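Stovalik Desk Customer Newsletter
27 August 2023

Shared inboxes: what changes when you turn on ownership rules

Customers on the Standard and Plus plans can now set ownership rules for any shared inbox. The feature was in limited release through July with a small group of accounts, and it is now available to everyone on those two plans. Starter accounts will keep the existing manual assignment and will not see any change in their settings.

An ownership rule decides which agent a new ticket goes to when it lands in a shared inbox. Until now, tickets arrived with no owner and stayed that way until an agent picked them up or a lead assigned them by hand. That still works. If you do nothing, your inboxes will behave the way they did last week.

Where to find it

Sign in as an administrator or an inbox lead. Open Settings, choose Inboxes from the left menu, and click the name of the inbox you want to change. There is a new tab called Ownership between the Members tab and the Notifications tab. If you do not see it, check that your role on that particular inbox is Lead or higher. Being a lead on one inbox does not give you access to the rules on another.

The tab has one switch at the top, which is off by default. Turning the switch on does not assign anything by itself. You will need to add at least one rule and click Publish. Until you publish, rules are kept as drafts and only people who can edit the inbox can see them.

The two rule types

Rotation sends each new ticket to the next available agent on the list. Available means the agent is signed in and has not set their status to Away. An agent who is already at their open ticket limit is skipped, and the ticket goes to the next name. If every agent is away or at the limit, the ticket stays unassigned and appears in the Waiting view.

Match sends a ticket to a particular agent or group when it meets conditions you choose. You can match on sender domain, subject line, language, form field or tag. Conditions in a single rule are joined with "and." If you need "or," make a second rule that points to the same group.

Rules run from the top of the list to the bottom, and the first one that fits is used. Put your Match rules above your Rotation rule. A Rotation rule fits every ticket, so any rule placed under it will never run. The page shows a yellow notice when a rule cannot be reached, but it will still let you publish.

Limits

Each inbox can have up to 50 rules. An agent's open ticket limit is set to 35 when the feature is first turned on, and you can change it for each agent on the Members tab. Tickets marked Pending or On Hold do not count toward the limit. Tickets in other inboxes do not count either. Several people in the limited release asked for a limit that covers all of an agent's inboxes together, and that request is on our list without a date.

Tickets that were already in the inbox before you published are left alone. To run them through the rules, select them in the list view, open the More menu and choose Apply Ownership. This works on one page of results at a time.

Reopened tickets

A reopened ticket goes back to the last agent who replied to it, and no rules are run. If that agent has been deactivated, the ticket is treated as new. If the agent is only set to Away, the ticket still goes to them. This last point caused the most questions during July. You can change it by checking the box labeled "Reassign when owner is away" at the bottom of the Ownership tab.

How one team set it up

Allance sells tableware and kitchen goods online and runs two shared inboxes, one for orders and one for wholesale. Soledad Thibodeaux manages both. Before the change, her morning lead spent the first part of each shift handing out tickets that had come in overnight.

"We started with just the rotation and left it alone for a while," she told us. "Then we added the match rules one by one, so that when something went to the wrong person we knew which rule did it."

Her orders inbox now has a Match rule for damaged items, which looks at the reason field on the contact form, and another for messages in Spanish. Everything else goes through the rotation. The wholesale inbox has rules by sender domain, so that each long-term buyer reaches the same agent every time. She asked us to pass along one tip, which is to use a form field wherever you have one and keep subject line matching for messages that come in by plain email. Customers write all kinds of things in a subject line.

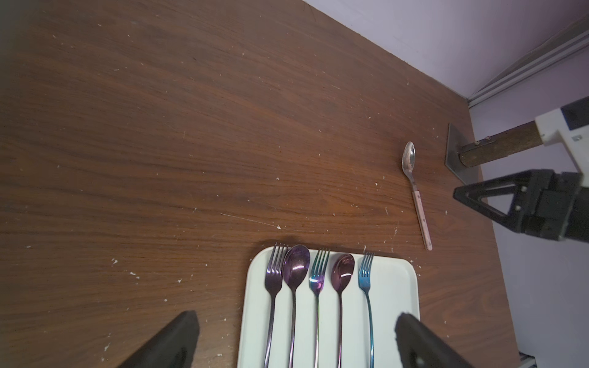

Colorful forks and spoons on a white tray. 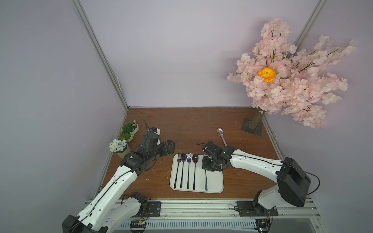
Her team also changed the open ticket limit for newer agents, setting it lower for their first weeks and raising it as they got used to the queue. The limit can be edited at any time. Lowering it does not take tickets away from an agent who is already over the new number. It only stops further ones from being assigned.

Reporting

The Inbox Activity report has a new column named Assigned By. It shows the name of the rule, the name of the person who assigned the ticket, or a dash if the ticket was picked up from the unassigned list. Give your rules names you will recognize in a report. A rule with no name appears under its ID.

The new column is included in CSV exports. It has been added at the far right, so spreadsheets that read the export by column position should continue to work. If you send the export to Voltell or another reporting tool, you may need to refresh the field list there before the column shows up.

Known issues

Rules that match on language can miss very short messages. If a message has only a few words, the language is recorded as Unknown and the rule is passed over. You can add a separate rule for Unknown if you want those tickets to go to a certain group.

Duplicating an inbox copies its rules as drafts but does not copy the agents in the rotation. Add them again before you publish.

The mobile app shows the owner of a ticket but does not yet show which rule was used.

Training and help

Paloma Mercado and Otis Benavides will run a short online session on ownership rules next month. Signup is on the Training page inside Desk, under Live Sessions. A recording will be posted on the same page for people who can't attend.

The written guide is article 229 in the Help Center. It includes the full list of match conditions and a page on moving over from the older Auto-Sort add-on. Accounts that still use Auto-Sort should turn it off before publishing any ownership rules. When both are on, Auto-Sort runs second and will overwrite the owner.

For questions about your own setup, open a ticket with us and choose Inboxes as the topic. Please include the name of the inbox and, if a ticket went to the wrong place, the ticket number. Booker Brannigan's group handles these and can see the rule history for your account.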